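Stundham Community Textiles Night
Friday, April 2, 2021
Talk: Caring for the Jersey You Love
Speaker notes, Munther Hijazi

Before I start
Water on the lectern. Samples in the blue tub, heavy ones at the bottom. Ask if they can hear me at the back, because last time they couldn't and were too polite to say so.

Opening (keep it short)
Hello everyone, and thank you for coming out on a Friday night to hear a man talk about laundry! I mean it, I love this stuff. I ran the uniform room at the Dreno rec centre for years, and in my busiest season we put 738 jerseys through two tired machines. Basketball mostly, then soccer, then a very muddy ultimate league in June.
Ask for hands: who has a jersey at home they're scared to wash? (There are always lots. Let them laugh at each other a bit.)

What a jersey is made of
Pass around the swatches, open mesh first, then the smooth knit. Get people to stretch them both ways and hold them up to the light.
Most modern jerseys are polyester, which is tough as anything and dries in no time. The fabric will outlive us. What fails is whatever has been put on top of it: the numbers, the lettering, the trim.
Three ways of putting a number on (hold up each sample):
Heat-pressed vinyl. Smooth, a bit rubbery, lifts at the corners when it gets too hot.
Screen print. Thinner, sits closer to the knit, goes crackly with age.
Stitched twill. Heavy, gorgeous, puckers if the cloth under it shrinks or gets pulled.
Say: run your thumb over the number before you do anything else. Your thumb will tell you which one you've got.

Washing
Inside out. Every time. If you remember one thing from me tonight, make it that one.
Cold water, gentle cycle, and half the detergent you think you need. Skip the fabric softener, it coats the fibres and the smell stays in.
Zippers and hook-and-loop go in another load. I once lost the front of a lovely old Darwish Wolves warm-up top to somebody's knee brace. (Show the top. Pause for groans, it deserves them.)
Red gets its own load the first few washes, especially red with white panels. Colour that wanders into white trim is very hard to get back out, so test a damp white cloth on an inside seam first.
For sweat stains, cool water and a spoonful of oxygen bleach, then soak for an hour. Never chlorine!

Drying
Flat or on a wide hanger, in the shade. Sun is wonderful for towels and rough on bright colours.
No dryer. Yes, even on low. Somebody will ask about low.

Folding and sorting, with the big screen
Now my favourite part, and I know how that sounds. Folding is where you finally get a good look at the thing. You check the trim, you check the seams, you catch the loose thread before it becomes a hole.
Start by finding the number, because it's the fastest way to work out which way is up when a jersey is in a heap. Look for the 23 on the left-hand one, black and white on red, part of it tucked into a fold, and there's a bit of lettering above it. Ask the room: what would you do first? Somebody will say shake it out, and they're right.
Then point to the white side panel with the thin red stripe. A side panel is a gift when you're folding! Lay the jersey face down, line the two sides up, and everything else falls square.

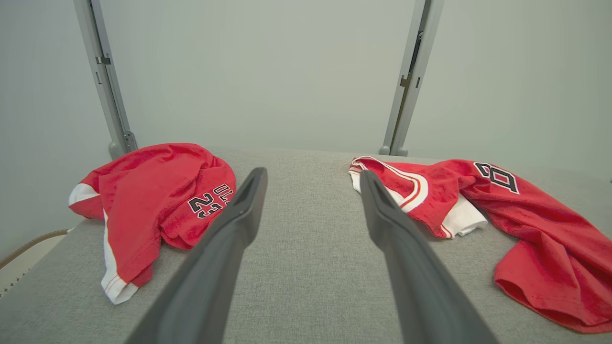
Folding demo (at the table, bring the first row up close)
1. Face down, smooth from the middle out with flat hands.
2. Fold each side in to the edge of the number, so no crease runs through it.
3. Slip a sheet of acid-free tissue over vinyl numbers.
4. Fold up from the hem in one go, loosely. Twice if your drawer is small.
Have somebody from the audience try the second one. Cheer for them whatever happens.

Storing
Cotton bag or a plain drawer. No plastic for the long haul.
Refold a couple of times a year so the same line doesn't take all the strain. The Moven collection holds 144 jerseys in shallow drawers and they rotate the folds every June.
Cedar is fine as long as it isn't touching the fabric.

Questions I usually get
Can I iron it? Inside out, coolest setting, cloth in between, and never over the number.
Can a peeling number be saved? Sometimes. Bring it to me at the break and we'll have a look together.
Framing? Ask for UV glass, and get it stitched to the backing, no glue.

Handouts are by the door, swatches back in the tub please.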